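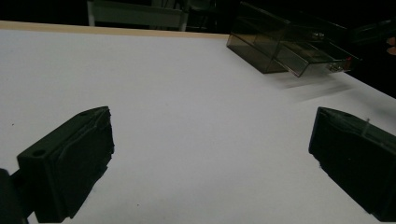
Fig. 1. White tabletop with a pale wooden strip along part of the far edge.

Week 3: Work surfaces and the claims made for them
Notes by Houda Slaoui

We left off last week with the Vosesdale brochure, which says a white bench "promotes focus". I asked for the study behind that line. Marwa Kabbaj wrote to the supplier in May and got the brochure back again.

So start from what can be checked. A matte white top throws back less glare than a glossy one under the same lamp. Fine. It still doesn't give you one even white. In Fig. 1 the colour goes greyer toward the bottom and the right, and there are shadows on it. If you are matching paint chips or judging the colour of a fabric, that matters more than anything in the brochure.

Edges next. Pale wood next to white looks clean in a catalogue. Whether an edge strip protects anything depends on how it is fixed and what it is made of, and you can't get either from a photo. Several of you wrote "hard-wearing" in your first assignment – on what evidence?

Cost. The Irkstead workshop was quoted $592 for a plain top and $2,528 for the "studio grade" version. Zane Vasiliauskas argued in the tutorial that the dearer one must last longer. Maybe. The warranty was 3 years on both.

For next class: pick a table you use every day. Look at it in morning light and again under a lamp, and write down where the shadows fall. Then find one claim the maker prints about the surface and say how you would test it at home. One page, no adjectives borrowed from the label.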